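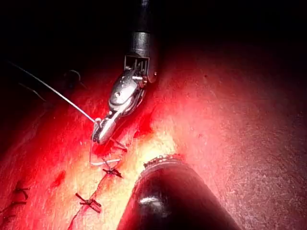 Drucken | Per E-Mail senden
Lesezeit: 2 Minuten

Nahtübung: Einzelknopf oder fortlaufend?

nadelhalter_kl
Ich sitze seit März an der Verschlussübung und komme mit dem Faden nicht zurecht. Die Naht verläuft schräg, ich setze Einzelknopfnähte. Die ersten Stiche sitzen ordentlich, ab der Mitte rutscht mir der Abstand weg. Wie lang lasst ihr den Faden für einen einzelnen Stich? Und fasst ihr ihn direkt am Ende oder weiter hinten?

Tedodora
Länge ist Gewohnheitssache. Ich schneide lieber kurz zu, sonst liegt überall Faden auf dem Gewebe und man greift beim Knoten den falschen. Fassen würde ich ihn ein Stück vor dem Ende. Mit der Spitze des Instruments, nicht mit der ganzen Backe.

grauer_kittel
Bei einer so geraden Wunde würde ich gar keine Einzelknöpfe machen. Fortlaufend ist schneller und die Spannung verteilt sich besser.

Tedodora
Schneller ja. Aber wenn ein Stich nicht hält, ist alles locker. Zum Üben finde ich Einzelknöpfe sinnvoller, da sieht man jeden Fehler für sich.

grauer_kittel
Sehe ich anders. In Warkbridge haben wir im Kurs mit der fortlaufenden Naht angefangen und das hat keinem geschadet. Knoten kann man getrennt üben.

longo_2000
Zum Abstand: Einstich und Ausstich gleich weit vom Wundrand, dann wandert die Reihe auch nicht. Und die Enden erst kürzen, wenn der Knoten liegt. Heller Faden ist bei viel Licht auf feuchtem Gewebe übrigens schlecht zu sehen. Ich nehme zum Üben dunklen.

nadelhalter_kl
Danke. Mit dem hellen habe ich tatsächlich Mühe, wenn es in der Mitte so glänzt. Licht etwas zur Seite drehen hilft?

longo_2000
Ein wenig. Bei mir war es eher die Helligkeit, die war zu hoch eingestellt.

grauer_kittel
Ich bleibe bei fortlaufend. Probier beides an zwei Schnitten nebeneinander, dann weißt du, was dir liegt.

nadelhalter_kl
Mache ich. Den nächsten Schnitt nähe ich fortlaufend und schreibe dann, wie es lief.

Diese Website verwendet Cookies. Mit der weiteren Nutzung stimmen Sie dem zu.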